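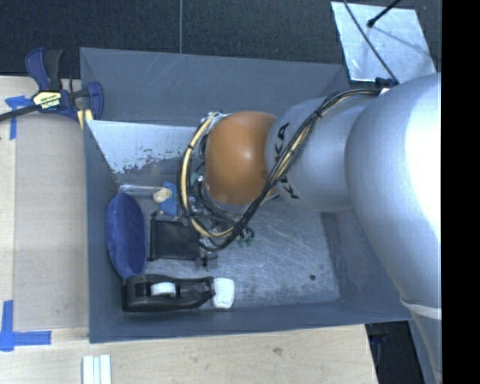 A KUKA arm over the grey bin.

Dec 29, 2025

Drasel winter series: is the second stage worth the money?

The Drasel music society has put its winter programme out, and once again we are promised the biggest one yet. I have heard that said every December since I started writing these notes, and I have learned to look at the small print first.

What has changed is the room. The main concerts move from the old chapel to Teden hall, with 382 seats against the chapel's much smaller number, and there is a second stage in the foyer for late sets. The society tells us this will "open the music up". It may. It also means selling a lot more tickets in a town where the autumn quartet evening played to a half-full chapel, and I was there, with my coat on the chair next to me.

Oldřich Kubíček, who picks the programme, has gone for names he knows. Pianist Hanyu Fang opens with her trio, Jia, playing the long suite they recorded last spring. I liked the record up to the fourth track and then lost the thread. Live may be another matter, as she is a far looser player on stage than in the studio, and the hall piano has at least been tuned by someone who cares.

Oksana Vakulenko sings on the second night with the house band. This is the one I would pay for without grumbling. Her low register is a marvel and she doesn't talk between songs.

The foyer stage goes to Hatorik, a duo of bass clarinet and drums. Přemysl Ďurica is a very good drummer. Whether anyone will hear him over the bar is a question I put to Kubíček, who said the bar would be asked to keep the noise down. We were told the same about the chapel's coffee machine.

Then there is the commissioned piece by Eduard Oravec, for 3 horns and string bass, paid for with a grant of 800 euros. I can't work out how that covers the writing, the copying and two rehearsals, and the programme doesn't say. If the players are doing it for love, the society might thank them in print.

Tickets are on sale at the hall desk. The pass for all nights saves you very little over buying singles, so do the sum before you sign up. Doors open half an hour before the music, and the cloakroom is cash only.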